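Chamomile Tea and Sleep in the Student Residence
Report of the project group, course Plants and Health

1. Why we chose this plant

Chamomile is a small plant of the daisy family. The flowers are dried and used for tea, and in many countries people drink it in the evening. Two species are common in shops, German chamomile and Roman chamomile. We worked only with the German one. Our question was simple: do students who drink it before bed say that they sleep better?

2. How we worked

We asked in Lodhi residence for participants, and 49 students joined. Each of them drank one cup at ten in the evening for two weeks, and wrote every morning a mark for the sleep. The dried flowers came from the herb shop Lomisance. We used 2 grams for one cup and let it stand with a cover, so that the oil does not leave with the steam. Students with allergy to ragweed or daisies could not take part, and also those who use blood thinners.
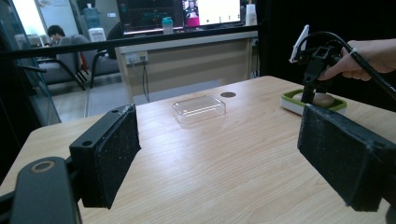

Lensa Derese remarked at our Tuesday meeting that one cup is a weak dose, and that in the articles she had read the participants mostly took an extract in capsules. We agreed with this. Tea and extract cannot be compared directly, and we ask the reader to remember it in the next part.

3. Results

The marks in the second week were a little higher than in the first. The change was small and we had no group without tea, therefore we cannot say it came from chamomile. Several students wrote that they put away the phone while drinking, and this can help sleep also. The taste was a problem for a few of them, who added honey.

For the reading part we went through the leaflets of two sellers, Flukero and Drurkance. Both speak of "calm nights", but neither gives a source.
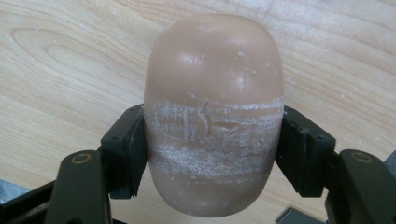
Could the hour of the cup be more important than the plant, Deolinda Gouveia wrote in the margin of our first draft. It is a fair question. We did not test other hours, and some participants complained that they had to get up at night after drinking so late.

4. What we would change

Next time we would use a second group with another warm drink, for instance rooibos, and move the cup to nine o'clock. The form for the morning should also ask about coffee, because we forgot it and in the exam period it surely matters.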